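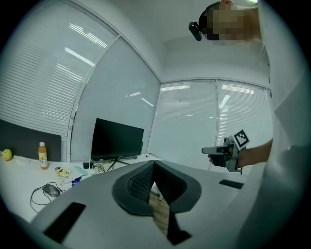 Two Grippers, One Desk: A Conversation About Comparing Hand-Held Tools

When the small team at Berndale began to compare hand-held grippers last February, the plan was to finish in 15 working days. The engineer who leads the comparison laughs when she is reminded of it. "We finished the first gripper in this time," she says. "The second one needed its own patience."

The two candidates are called Drumlow and Vidberg inside the team. Both are held in the hand like a tool, and a person shows the task with them before any robot arm is involved. For the arm side the team uses a Lehner controller, which stayed the same during the whole comparison.

I asked her first what they look at, because I expected to hear about gripping force. She shook her head. "Force is easy to measure. What I want to know is how the wrist feels after an hour, and if the marker stays visible to the camera when the person turns the hand. When the marker is lost, we lose the position, and then the recording is of little use."

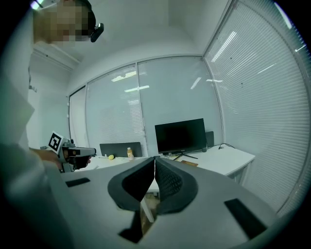

The team recorded 356 demonstrations with Drumlow and later 141 with Vidberg. She admits that this is not a fair balance. "Some people will complain about it, and they are right. But we changed the finger lining of Vidberg in the middle, and I did not want to mix old and new fingers in one table. So the old recordings went out."

The lining is a subject she can talk about for a long time. A smooth finger lets a snack wrapper slide, she explains, and a rough one holds it but sometimes does not let go at the right moment. Her preference today is a rough surface on the inner side only. She is less sure about round things - fruit, small balls - where the angle between the fingers matters more to her than the surface.

Working with both hands brought other problems. In the first days the operators moved one hand and forgot the other, and the idle gripper went slowly down until its camera looked only at the floor.
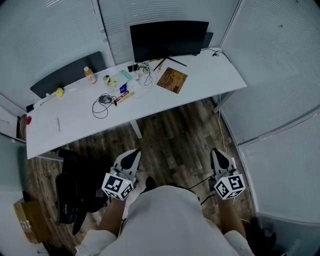
"You have to teach people to keep the elbows a little open," she says. "It sounds like a small thing, but I repeat it every morning." Cables are the other thing she repeats. She would like to have both tools without any cable, but for now she prefers a stable connection and an operator who steps carefully.

The desk itself is kept as an ordinary desk. She tried a clean table with a black cloth in the beginning, and the results looked very good until the arm met a real office. "Then it was confused by a mouse," she says.

And which gripper does she recommend? For long sessions she takes Drumlow, as the handle is kinder to a small hand. For thin packets she takes Vidberg with the new lining. The next round will use 2 operators of different height, and she wants to start it before the controller gets its update.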